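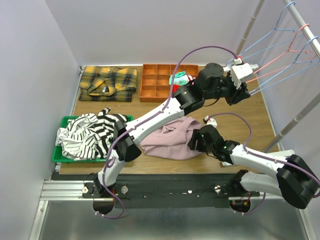

*Left arm at the hanger rail, right arm at the edge of the pink garment.*

# Zonamness control software: frequently asked questions

These answers are intended for groups that run Zonamness on a two-arm bench and for staff who are new to the package. Installation is covered in the separate setup guide.

### What does Zonamness do?

Zonamness takes a task written as a list of steps, decides which arm should carry out each step, and sends the resulting movements to the arm controllers. It also keeps a record of what was requested and what the arms reported in return. It does not replace the emergency stop or any other safety equipment fitted to the bench.

### What is the difference between Zonamness and Kamel?

Kamel is the perception service. It receives camera images and returns a list of items, each with an outline, a label and a confidence score. Zonamness uses that list to plan. The two are released together but may be run on separate computers.

### What are the minimum requirements?

The planning computer must have 32 GB of memory and a wired connection to both arm controllers. Wireless connections are not supported for control traffic. Kamel requires a supported graphics card.

### Can both arms move at the same time?

Yes. Each arm is given a reserved region of the workspace for the length of a step, and the planner will not issue a movement that enters a region held by the other arm. Where two steps need the same region, the step listed first in the task file takes priority. The waiting arm holds its position.

### How are hangers handled?

Wire hangers are thin and often overlap on the rail, so outlines alone are a poor guide. Kamel therefore reports the hook and the lower bar as separate features. If only one of these is found, the hanger is marked as partial and the planner asks for a second view before any grasp is attempted.

### What happens if a controller stops responding?

If no status message is received for 300 milliseconds, Zonamness stops both arms and marks the task as interrupted. The task must be restarted by an operator. This limit may be shortened in the settings file. It may not be lengthened.

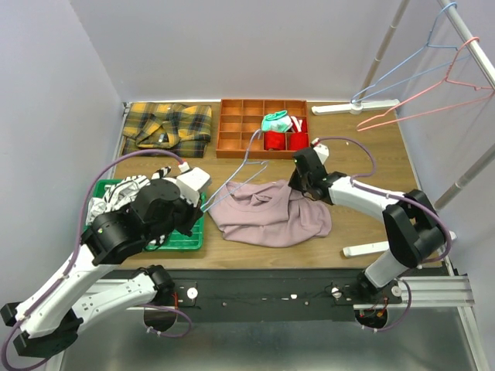 **Gullstead, Nov 27, 2025**

The answers from this point on apply to version 2 of the task format.

### How does the planner treat garments that have no fixed shape?

A garment is stored as a region with a state: folded, crumpled, contained or held. The plaid shirt at the back left of the table would be entered as folded, the pink sweatshirt in the centre as crumpled, and the striped garment in the green tray as held, as it is in the left gripper. Changes of state are written to the log with the time and the arm concerned.

### What if one item lies on top of another?

Kamel reports the order in which items overlap. Where a hanger lies across a sweatshirt, the default rule is to move the hanger first. Sites may reverse this in the task file by setting `allow_covered_grasp` to `true`, although Nodlow does not recommend doing so with wire items.

### Can the compartments of an organiser be used as targets?

They can. The organiser is described as a grid of rows and columns, and each compartment may be named. A compartment in which Kamel finds an item is treated as occupied until a later view shows otherwise.

### Will task files written for the earlier format still run?

They must be converted first. The `zn-convert` tool writes a new file and leaves the original unchanged. Custom grasp settings are carried over, but region names should be checked by hand.

### How long are logs kept?

Logs are kept for seven days on the planning computer and are then deleted. Sites that need them for longer should set an export folder.

### How should a fault be reported?

Please send the task file, the log and the version numbers of both Zonamness and Kamel to the Nodlow support desk at Gullstead. Camera images should be included where the fault concerns a missed or wrongly labelled item. The next maintenance release is planned for January.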